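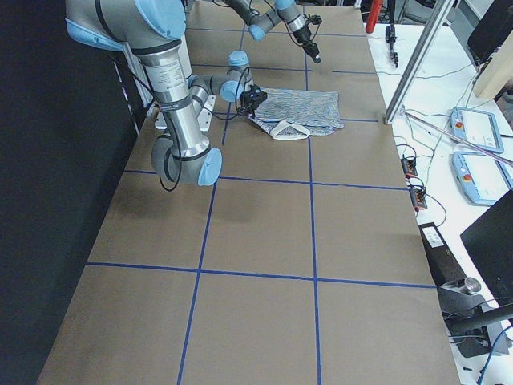 Blue and white patterned cloth, folded, on the papered table.

# Nistilham Folded Cloths

Last updated: February

We use cookies to remember your settings. Accept | Manage

## What this is

Nistilham is a collection of pictures of household cloths being folded, laid out and put away. It covers tea towels, napkins, small table covers and a few pieces of plain cotton cut from old sheets. The cloths are the subject. If you want clothing, look at Treltus, which has shirts and trousers and uses the same folder layout.

The set was put together by Fitriani Lumenta and Crescencio Cuevas. Shadi Boutros wrote the labels and Leonora Lagman checked them.

## The cloths

Most of the cloths were bought second-hand and washed before use. We did not iron them. A cloth that has been ironed keeps its creases in the same place every time, and we wanted some variety in how the layers sit.

Patterns are recorded in plain words in `cloths.csv`: striped, checked, speckled, wavy, plain. Where a cloth has more than one pattern, the main one comes first. The colour column follows the side that faces up. If a cloth has a pale underside or lining, put that in the `reverse` column, even if only a corner of it shows.

Each cloth has a short code sewn on a tape in one corner. The code is often hidden once the cloth is folded, so please go by the file list and don't try to read it from the pictures.

## The table

All of the work is done on one long table. It is covered in brown paper, held down at the ends, and the paper is changed when it tears. Smudges and wrinkles are left alone.

Blue tape is used to mark out cells. A cloth should start inside one cell and finish inside one cell, though not always the same one. Large covers may lie across 2 cells and are labelled with both. 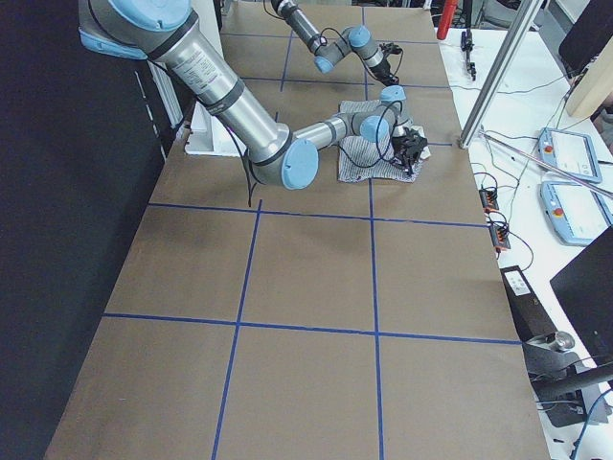 Cell names run from left to right, then front to back. Early sessions used a different order. Darmawan Pelupessy has converted the old names, and the originals are kept in `cells_old.txt` in case anything looks wrong.

The tape lifts after a while, mostly at the ends. Press it down or replace it before starting a new session. When replacing a strip, lay the new one along the old line before peeling the old one off, or the cell will drift. Loose tape should be noted as `tape_loose` in the session notes. Bare work surface, with no cloth on it, is labelled `surface`.
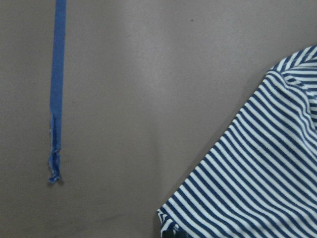 Crumbs, lint and specks get no label of their own. Brush them off between sessions if you notice them.

## Labels

There are 3 fold labels:

- `flat`: one layer, no deliberate fold
- `folded`: two or more layers, edges more or less in line
- `bunched`: gathered or crumpled, with no clear edges

A folded cloth with one lifted corner is still `folded`. So is a cloth whose top layer has slipped a little to one side. Use `bunched` only when most of the cloth is gathered up.

Every picture was labelled once and then checked by a second person. Where the 2 disagreed, the checker's label was kept and the first one moved to the `alt_label` column.

## Files

- `pictures/` one folder per session
- `cloths.csv` one line per cloth
- `labels.csv` one line per picture
- `notes/` session notes as typed, spelling not corrected
- `cells_old.txt` old cell names

No session folder holds more than 200 pictures. Longer sessions are split and the second folder ends in `_b`.

## Known problems

Grey and pale blue stripes are hard to tell apart under the lamps, and the colour column is not reliable for them. Cloths from the Osman box were entered without sizes. We plan to measure them and add the missing figures when the box comes back from Nistell.

Some notes say "napkin" where the cloth list says "tea towel". Follow the cloth list.

## Corrections

Send corrections to Leonora Lagman with the session folder and the picture name. Changes are made on a Tuesday and listed in the notes folder.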